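Bornine Satin Furniture Enamel

Water-based enamel for indoor wood furniture, trim and cabinet doors
Made by Dotance
Sizes: quart, gallon
Colors: White, Linen, Pale Gray, Militz Blue, Black
Finish: satin

Product details

Bornine is a one-part enamel for furniture that gets handled every day. It brushes out flat, dries to a low sheen and can be wiped down with dish soap and water once it has cured. It goes over bare wood, old latex and old oil paint, provided the old finish is sound and has been sanded. It is not meant for floors, countertops or anything kept outdoors.

The formula was changed in October. The new version levels a little slower than the old one, so there is more time to tip off brush marks on wide panels. Labels on the new cans have a gray band at the bottom. Old and new stock should not be mixed on the same piece, as the sheen is slightly different.

Two coats are enough over primer in most cases. Black over a light color may need a third. Allow 6 hours between coats at room temperature and longer in a damp basement or garage.

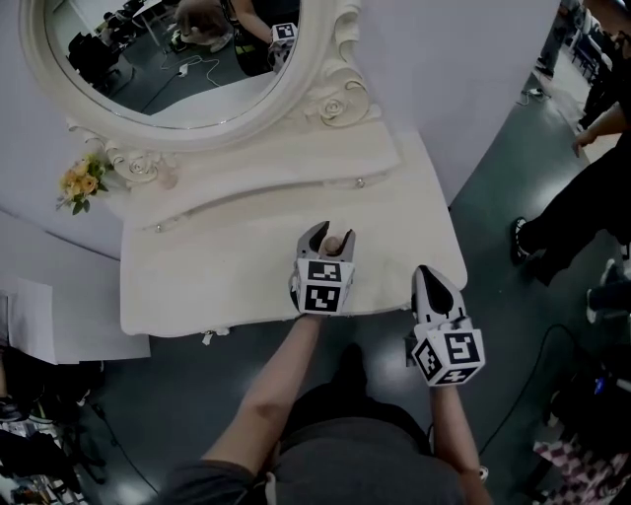
Bedroom pieces take more work than flat cabinet doors, mostly on account of the edges. Paint collects on the underside of any curve and shows up as a sag the next morning. On a white vanity with a scalloped front edge and an ornate oval mirror, start with the mirror surround and use a small round brush there, loaded lightly. Do the curved edge next, then the drawer front, and leave the top for last. Check the underside of the curve after ten minutes and brush out any drips. Take small round knobs off before painting and coat them separately, stuck on a screw through a piece of cardboard.

Surface preparation

Clean with a degreaser and rinse. Furniture polish has to come off completely or the paint will crawl. Sand with 180 grit, wipe off the dust and spot prime any bare areas. Pine and mahogany should be primed all over with a stain blocker. Mask the mirror glass with low-tack tape and pull the tape while the last coat is still soft.

Application

Use a synthetic brush or a 4 mm foam roller. Stir, do not shake. Do not thin for brushing. For spraying, add up to 5 percent clean water. Drawers should be left out of the case overnight. Wait a full week before putting lamps, trays or bottles on a painted top, and two weeks before washing it.

Cleanup and storage

Wash tools in warm, soapy water. Keep the can tightly closed and do not let it freeze.

Testing

Our shop ran a painted drawer front through 3,000 wipes with a damp cotton cloth. There was slight polishing at the center and no color on the cloth. The older formula began to show color at 2,000. The test notes were written up by Tin-yau Tse and can be requested by email.

Ordering

Quarts ship in 2 working days. Gallons of Militz Blue are mixed to order and can't be returned. Sample cards are painted with the real product and cover all five colors.

Page updated December 2020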